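Home | Games | News | Studio | Jobs | Press | Contact

About Burkby

We make video games in a former carpet showroom in Stangate, which explains the skylights and the smell. There are six of us.
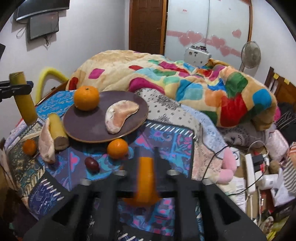 Burkby started when Heike Böttcher and Volker Petersen left the same large publisher in the same week, each believing they were the only one going. They had spent years on a racing series where their combined contribution was the weather. Heike did rain. Volker did fog, and would like it known that the fog reviewed well.

Their first project together was Sinduton, a strategy game about running a ferry company on a lake with too many islands. It took nearly 32 months, most of them spent on the timetable editor. The publisher we'd signed with asked for combat. We added a button that sounded the horn at other ferries. The publisher and the game parted ways, we put it out ourselves in October, and enough people bought it that we could stop sharing a desk.

People still play it. A few of them write to us about departure intervals in a tone we associate with tax offices, and we have fixed every bug they reported except the one where the gulls face backward, which turned out to have fans.

What we're making now

Moldovan is our second game. It has no connection to the country. It's the surname of the main character, a retired piano mover who gets talked into one last piano, and by the time anyone pointed out the search problem we had already paid for the logo. It's a co-op puzzle game for two players, one at each end of the piano. You can play it alone with both sticks on one controller, and Uwe does, though his wrists have opinions.

We aren't announcing a release date. We announced one for Sinduton and then another one, and we still get those forwarded to us.

Who's here

Heike Böttcher runs the studio and designs most of what you'll be annoyed by. She also answers the phone.

Volker Petersen writes the engine code. He'd prefer we bought an engine like everyone else, and has said so in writing, but he keeps improving ours in the evenings.

Busisiwe Joubert is our art director. She joined halfway through Sinduton, looked at the water for a while, and asked whether it was finished. It was not, after that.

Uwe Hellwig does sound and music. The piano in Moldovan is a real one, recorded on a real staircase, and his neighbors have been thanked in the credits.

Bastian Kettler handles testing, player support and the forum. If your save file has vanished, he's the one who'll ask you to look in the other folder.

The sixth desk belongs to whichever contractor is in that month. At the moment it's an animator who has asked to be left off the website until the stairs work.

How we work

Four days a week, ten to six. We tried crunch on the first game and got a timetable editor nobody could read, so we took it out and built it again at normal speed. Meetings are on Tuesdays. Anyone may bring a build, and whoever brings one has to watch in silence while the others play it, a rule Volker proposed and regrets.

We don't do loot boxes, season passes or daily rewards for logging in. If you'd rather spend a day outside, the ferries will wait.

Getting in touch

Players should use the forum, where Bastian reads everything. Press can find logos and trailers under Press. We're hiring a gameplay programmer, and applications close on Tue 23 February. Please send something small you've finished over something huge you haven't. We have plenty of the second kind here.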